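"The bread tells you when the basket is wrong"

Mhairi Farquharson has been baking in Tinholm for most of her working life, and for the last years she also thinks a great deal about baskets. Her shop, Politden, sells bread only in the morning. In the afternoon the counter is closed and she prepares the table baskets that go out to guest houses and to family parties in the town. I visited her on 14 April 2021, after the ovens were switched off.

She offered me tea and the end of a rye loaf, and we sat on two flour bins because the chairs were at the repair shop. I asked her first why a bread basket should need any thinking.

"People believe you take the bread and you drop it in," she said. "Then they bring it to the table and the small rolls are under the big loaf, and they are flat on one side. A guest takes the loaf out to cut it and the crumbs go everywhere. I saw this at my own sister's wedding. I was ashamed, and it was not even my bread."

Her rule is simple. The big piece goes in first and lies along the length of the basket. The small pieces come after it, one by one, in the space that is left. She never puts the glazed side of a roll against another glazed side while the bread is fresh, for the glaze can stick and pull away.

Mhairi learned the braided loaf from Greer Strachan, who had the bakery before her and who still comes by to look at the dough. Greer made it with four strands. She did not write down any recipe, and Mhairi had to stand next to her for one whole November until her hands understood it.

"Greer would say only 'tighter' or 'not so tight'," Mhairi told me. "That was the full lesson. I burned many of them. She ate the burned ones with butter and said nothing, and this was worse than if she shouted."

The knobby little rolls are her own. She began to make them from the dough that was left after braiding, when 200 grams were too much to throw away and too little for a loaf. Now customers ask for them by themselves, and she must make extra dough so that there is something left over. She laughed when she explained this to me.

We spoke also about money. A good wicker basket is not cheap, and guest houses do not always send them back. She bought her first ones from Pollock, a small shop near the harbor, and she has mended several of them with her own hands. What she looks for is a thick rim, a tight weave and sides that open outward, so a hand can go in without touching all the bread.

"A straight basket is for potatoes," she said.
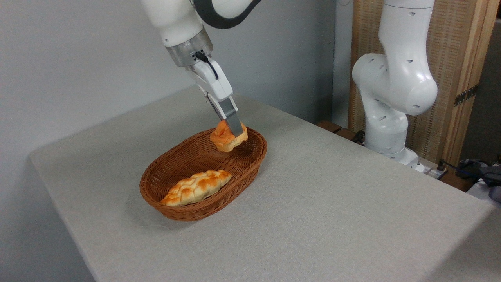
The loaf is already in its place, and a small glazed roll is next.

I asked if she puts a cloth under the bread. She does it for the guest houses, if they ask for it. At home she prefers the bare wicker, as the air can pass below the crust and the bottom stays firm for longer. The crumbs fall through, of course, and she wipes the table afterward.

Before I left she showed me how she cleans the baskets: a dry brush first, then a damp cloth, then a night on the shelf above the oven, but only when the oven is cold. She once dried one too fast and it cracked along the handle. She keeps clothespins in it now.

Politden takes orders for baskets until noon on the day before. The braided loaf can also be ordered without a basket - "but then you must carry it like a baby," Mhairi says.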